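Testing a gripper in simulation before you cut any plastic

I was against simulators for years. Every hobby arm I have seen fail on a bench had a lovely rendered twin somewhere that never dropped a thing. I still think most of the claims are tosh, but I now use one for a single job: checking what the wrist camera will see before I print the bracket.

You need a model of your gripper, a room to put it in, and a free evening. I used Skestora for the room because it comes with furniture and clutter. Flokent does much the same and crashes less, but its lighting is flat enough to flatter any vision code.

1. Import the gripper body and both fingers as separate parts. If you bring it in as one lump the fingers won't move, and the program won't warn you.

2. Fix the camera to the wrist, not to the base. Set the offset by measuring your real bracket, or the cardboard mock-up if you haven't got that far. Mine was 64 mm back from the finger pivots. Don't trust the default.

3. Open the fingers fully and render a still. You want both fingers in view with a decent gap between them. If the body fills the lower half, move the camera up and try again.

4. Now roll the wrist. This is the step the Fustamard guide leaves out, and it matters more than the rest. Level views are easy. Turn the wrist well over and render again with plenty of household stuff in view.

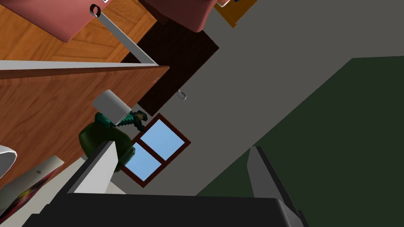
5. Run your detector on the tilted stills and write down what it misses. Akande, the detector I was using, did well with the room upright and then went to pieces once the table edge ran corner to corner. Its makers say it copes with any angle. I'd want to see that for myself, and so should you.

6. Look at what the fingers hide. A finger across the lower part of a pot can be enough to lose it altogether. Try the same view with the fingers at 2 different openings before you blame the software.

7. Render a batch with random wrist angles. I did 500 and left it going overnight. More than that taught me nothing new.

What the simulator won't tell you is whether the thing can grip. Friction in these programs is a number you type in, and the fingers never flex. Chidubem Afolabi, who shares the workshop bench with me, disagrees and tunes his grip force in simulation. His arm has cracked 2 mugs since August, so I'll carry on doing mine with a kitchen scale.

Save the camera offset in a text file next to the bracket drawing. When you change the bracket, change the number and start again from step 3.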